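Escorredores, peneiras e a arte de deixar a água ir embora

Este mês a nossa carta vai inteirinha para um assunto que eu queria trazer há tempos: escorrer. Isso mesmo, tirar a água das coisas. Passei outubro relendo cadernos de receitas, os meus e os que chegaram pelo correio depois do último número, e fiquei impressionada com a quantidade de pratos que dependem desse gesto e com o pouco espaço que ele ganha no papel. "Escorra e reserve", diz a receita, e pronto, já estamos no parágrafo seguinte!

O caderno mais antigo da pilha é de 1981, com capa de pano e páginas coladas de gordura (adoro). Tem 61 receitas, e em 31 delas aparece a palavra "escorrer" ou alguma prima próxima: coar, pingar, deixar na peneira, espremer no pano. Metade do caderno! Feijão-fradinho para acarajé, arroz lavado, berinjela com sal, ricota, macarrão de domingo, couve para o refogado, doce de figo. Comecei a anotar os tempos e as manias de cada uma e dali saiu quase tudo o que vem a seguir.

O macarrão, claro, vem primeiro. A minha defesa apaixonada é a de tirar da panela antes do ponto, uns dois minutos antes, e guardar uma caneca da água do cozimento. Essa água turva, cheia de amido, é o que faz o molho agarrar na massa. Nada de passar na torneira, a não ser que o destino seja uma salada fria. E não sacuda demais: a massa que vai para a frigideira pode chegar lá pingando que o molho agradece. Com espaguete eu até dispenso o escorredor e levo direto com a pinça, mas com penne e parafuso não tem jeito, cada tubinho segura o seu gole de água e é preciso virar tudo de uma vez. 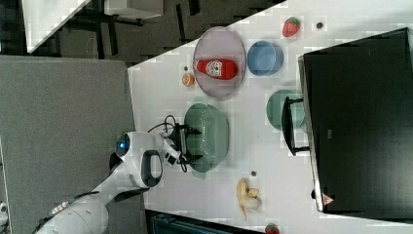

Escorredor verde na mesa, ao lado de um prato oval.

Já o arroz divide as famílias. Na minha casa se lavava até a água sair clara e depois o arroz ficava na peneira, descansando, enquanto se picava o alho. Fiz o teste com o mesmo arroz, mesma panela, mesma quantidade de água: o grão que descansou meia hora refogou muito mais soltinho, sem aquela pasta branca no fundo. O grão que foi direto da torneira para o óleo espirrou no fogão inteiro. Se você só tem escorredor de furo grande, forre com um pano de prato bem limpo e sem cheiro de amaciante (aprendi essa da pior maneira, com um arroz de lavanda que ninguém pediu).

Folhas merecem um capítulo à parte. Alface molhada é a grande inimiga do tempero, porque o azeite escorrega na água e vai todo parar no fundo da tigela. Eu lavo, deixo no escorredor inclinado dentro da pia por uns bons dez minutos e só então enrolo num pano, como um rocambole, e levo à geladeira. Na hora do jantar ela está crocante que dá gosto. Espinafre e couve cozidos pedem outro tratamento, mais bruto: escorrer, esperar amornar e apertar com as mãos, sem dó. Sai água, sai mais água, e quando você acha que acabou ainda tem. Para recheio de torta isso faz toda a diferença entre uma massa firme e uma massa encharcada por baixo.

Agora, o meu preferido de todos: o iogurte. Se você nunca escorreu iogurte natural, faça hoje à noite! Forre o escorredor com um pano fino dobrado em dois, apoie sobre uma tigela funda, despeje o iogurte integral, dobre as pontas por cima e geladeira. De manhã você tem um creme espesso, quase um queijo, pronto para receber azeite, sal e hortelã, ou mel e nozes se a vontade for doce. Deixando mais tempo dá até para enrolar em bolinhas e conservar no azeite. E guarde o soro que ficou embaixo — ele vai muito bem na massa de pão, no lugar de parte da água, e deixa o miolo macio com um azedinho discreto.

A berinjela com sal eu confesso que abandonei durante anos, por achar que as de hoje não amargam mais. Voltei atrás por causa do caderno de 1981, que manda salgar as fatias, arrumar em camadas no escorredor com um prato por cima e um peso, e esperar uma hora. Amargor à parte, a textura muda muito. A fatia fica mais densa, bebe menos óleo e doura por igual. Só não esqueça de enxugar bem e de segurar a mão no sal depois.

Sobre os utensílios, que sempre me perguntam. Plástico é leve e gostoso de usar para folhas e frutas, mas verifique se ele aguenta água fervendo antes de despejar uma panela inteira. Esmaltado é lindo e lasca. Inox dura a vida toda e sobrevive a qualquer máquina de lavar. Na cozinha daqui o de uso diário é um Sostelberg de inox com pezinhos, meio torto de tantos tombos, e os pezinhos são a parte que eu não troco por nada, já que mantêm a comida longe da água que fica no ralo. O outro é um Trondus pequeno, de malha fina, para quinoa, gergelim e aquele restinho de lentilha. Duas peças dão conta de tudo, e juro que já tive bem mais do que isso ocupando armário.

Para limpar, uma regra só: lave na hora. Amido seco em furinho de escorredor vira cimento. Se já secou, água morna e meia hora de paciência, depois uma escova de cerdas macias pelo lado de fora, empurrando de volta por onde entrou. Na malha fina uso uma escova de dentes aposentada.

Uma leitora do sul escreveu perguntando se pode deixar feijão de molho no próprio escorredor, dentro de uma bacia maior. Pode, e é uma ideia ótima! Na hora de trocar a água basta levantar, deixar pingar e devolver. Passei a fazer igual com grão-de-bico e não volto mais atrás.

Para o próximo número quero falar de conservas, e em especial de como escorrer azeitona, alcaparra e palmito sem jogar fora aquela salmoura que tempera tão bem uma maionese. A mercearia Iretti prometeu separar para nós alguns vidros de azeitona miúda, da que vem com caroço e muito louro, e eu conto aqui o resultado da prova. Também chegou uma receita de família, assinada só "Vlachopoulos", de um purê de favas amarelas que se come morno com cebola crua por cima. Já fiz duas vezes, na segunda com o dobro de limão, e vai sair completa, com os tempos de molho.

Quem tiver caderno antigo em casa, por favor, dê uma olhada e me mande a sua página mais manchada. Pode ser foto, pode ser cópia à mão, pode vir faltando ingrediente que a gente descobre junto. Tenho um interesse especial em doces de fruta em calda, que naquela capa de pano aparecem com instruções do tipo "escorrer até ficar bom".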